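How Do You Teach a Robot to Pick Up a Sock?
By Ustyna Didenko
Reading time: 2 minutes
Filed under: Kids Ask, Machines

Have you ever tried to tell someone how to tie a shoe, using only words? I tried it on my little brother once and we both ended up on the floor laughing. Telling a robot is even harder! So the people I work with mostly don't tell. They show.

One way is by hand. You take hold of the robot's arm, gently, and push it through the job yourself. Reach out, close the gripper, lift, let go. The robot remembers how each joint bent along the way (a joint is a bendy spot, like your elbow). 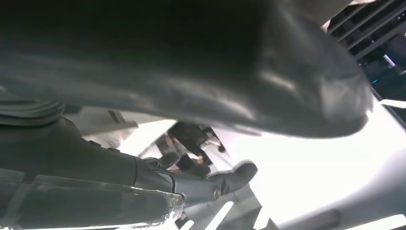
The other way is by remote control, and I have to say it's my favorite. You sit in a chair and move a controller, and the robot copies you. Move left, it moves left. Sneeze, and oops, it sort of sneezes too.

A small camera rides along near the robot's wrist, so the computer saves the pictures together with the moves. Later it can match them up: when things looked like this, the person moved like that.

Does it learn after one try? Nope! When I taught our robot Arnel to pick up a sock, I showed it 205 times. After the first 101 it was still grabbing the table. My friend Danylo has done 1,202 tries with cups, and he still hums the whole time.

Want to try it at home? Get a friend to be the robot. Hold their wrist and move their hand to pick up a spoon while they keep their eyes shut. Then move the spoon a little and let them do it alone. Did they miss? Show them again, from the new spot this time.

More from Kids Ask
Why Do Magnets Stick?
How Does an Elevator Know Where to Stop?
What's Inside a Battery?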